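20/10/2022

In before seven, coffee in the van, building still dark. Left arm on the Watby cell threw the wrist fault again overnight, same as Tuesday. Log says 1,551 cycles since the last regrease so it isn't that. Pulled the cover, looked at everything, put the cover back. Classic.

Found it in the end. Cable clamp. The wrist cable was pulling tight every time the arm went far right, and the connector was working itself out a hair at a time. Re-routed it with more slack, new clamp, tightened the two little screws that are always loose. Ran it slow, then half speed, then full. No fault. Ran it again becuase I don't trust it.

Josefina Zapata came by at 10 wanting to know if she'd have it back by lunch. Said yes. Should have said 2.

Because then the right gripper. Fingers not closing even, one side touching before the other. Not by much but on fabric you notice, it drags the cloth sideways before it grips. Took the fingers off, cleaned the rails, put them back on, rezeroed. Grip force was set at 244 and I have no idea who did that. Sheet says 200. Put it back to 200 and wrote it on the tape on the controller in big letters. Signed it too.

Lunch was crackers.

Likoner rang about the spare harness. Still on back order, been saying that since August. Asked for Drenden's part number as a substitute, he'll "look into it." Will try again Monday. If the left cable goes before then we're stuck, so the new clamp had better hold.

Afternoon was calibration. Camera to gripper on both wrists, left first. Left passed straight off. Right needed three goes, the bracket had shifted when I had the fingers off, my own fault, forgot to mark it. Marked it now with paint pen. Next time mark it FIRST.

Then the two-arm test, bag job. Both grippers on the top of the bag, one each side, hold it open. It's a good check because if the zero is out on either side the fabric tells you right away.

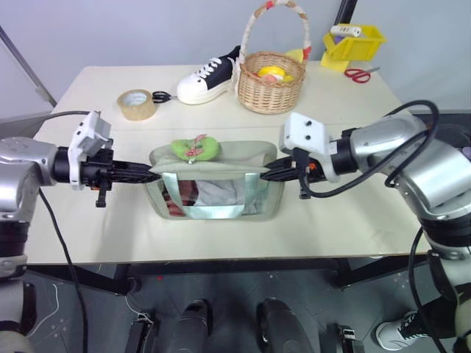
Josefina signed the sheet at quarter past three. I put slow speed on it for the night anyway, she rolled her eyes but fine.

Still to do: order clamps (the small ones, get a bag of them), copy the new offsets into the binder, ask Vasić if he changed the grip force and be nice about it. Check the cable slack first thing before anyone starts it up. Bring the good hex keys back from home, the ones in the drawer are all rounded off.

Home by six. Back hurts from being under that table. Soup, bed.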